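Filed under: Automation / Kitchen & Back of House / Checklists

Pre-run inspection, dish sorting cell, with inspector's comments
Site: Tastex canteen, dish return counter
Arm: Matsuda. Gripper: Bruseo two-finger. Control software: Drivero.

Scope: sorting and stacking of used tableware on the counter. Washing and put-away are not covered. Results are pass, fail, or pass with comment.

1. Emergency stop reachable from both ends of the counter. PASS.

2. Arm speed limited when a person is inside the marked zone. PASS WITH COMMENT. The limit engages correctly but takes too long to release. Staff have started reaching past the arm while it waits, and this has to stop.

3. Finger pads secure, no loose material. PASS WITH COMMENT. Replace pads every 300 cycles on bowl work, whatever the supplier's sheet says. Worn pads hold plates well enough and let go of anything with a curved rim.

4. Grip force set for ceramic. PASS. Checked with the heaviest bowl in service, then with a soup spoon.

5. Counter surface clean before start. FAIL on first check, PASS on second. Food residue on trays is the usual cause. Residue under a bowl changes how it slides when the gripper pushes at the rim.
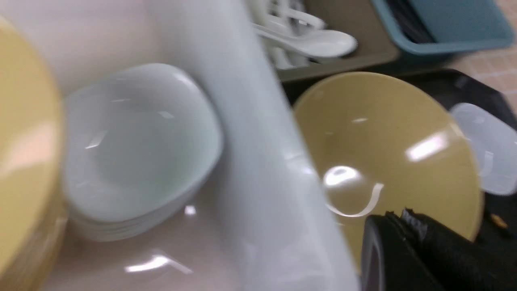
6. Item recognition, mixed load. PASS WITH COMMENT. Glossy dishes under ceiling lights still give trouble. A bright reflection inside a bowl can be read as an edge, and the arm then closes on air. Dimming the lights helped but the staff need to see too.

7. Nested bowls separated one at a time. FAIL. Two bowls came up together more than once, and the lower one dropped a short distance. No breakage. Do not run this step unattended.

8. Spoons picked from a pile. FAIL. The arm takes the top spoon reliably. After that the handles cross and it either drags several or gives up. A person clears the same pile in one handful.

9. Chopsticks. NOT TESTED. Handled by staff until further notice.

10. Log complete. PASS. The log shows 3,358 picks since installation in August, over 100 of them ended by an operator stop. Most stops were on bowls and spoons.

General comment: plates can be left to the machine with one person nearby. Bowls need that person at the counter, and cutlery should stay manual. On current results the cell saves some lifting and very little time – the canteen should not change its staffing on the strength of it.

Action before next inspection: new finger pads, repeat items 7 and 8, shorten the release delay in item 2. Keep this sheet with the log.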